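Cusico Diria 11 | Brazo auxiliar para limpieza de superficies

Inicio Equipos Limpieza y acabado Diria 11

Ref. 991. Distribuye Fankhauser. Plazo de entrega: 30 días.

El Diria 11 es un brazo de sobremesa con pinza de dos dedos y cámara en la muñeca. Se vende para tareas repetitivas de taller y de casa: pasar un paño, recoger piezas pequeñas, retirar restos de una mesa de trabajo. Se programa por demostración y trabaja a velocidad reducida cuando hay personas cerca.
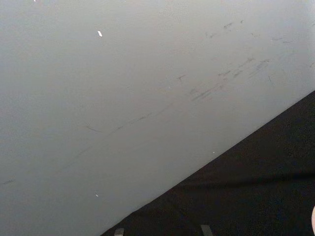
Limpiar una superficie lisa es la tarea que más nos consultan y la que peor se resume en una ficha. El brazo recorre bien un plano despejado y mantiene una presión constante. Le cuesta más decidir. Una banda de roces oscuros sobre gris claro, con trazos finos como pelos junto a otros más anchos, pide insistir en unos puntos y dejar otros, y una mota blanca suelta puede ser papel o pintura saltada. El programa Dolora señala las marcas y propone una pasada, pero la confirma el operario.

Qué hace hoy sin ayuda: pasadas rectas con paño, recogida de objetos rígidos de hasta 57 mm, vuelta a la posición de reposo.

Qué hace con supervisión: manchas irregulares, bordes, objetos pequeños de forma desconocida.

Qué no hace: doblar ropa, escurrir el paño, trabajar sobre moqueta.

«Para un taller con mesas siempre iguales compensa. Para una vivienda, todavía no lo recomiendo», indica Andri Rainer, de asistencia técnica.

Se incluye: brazo, pinza, soporte de paño, fuente de alimentación y licencia de Dolora para un puesto.

No se incluye: mesa, paños de repuesto.

Demostraciones los martes con cita previa. Cerrado en agosto.

Solicitar presupuesto Descargar manual Repuestos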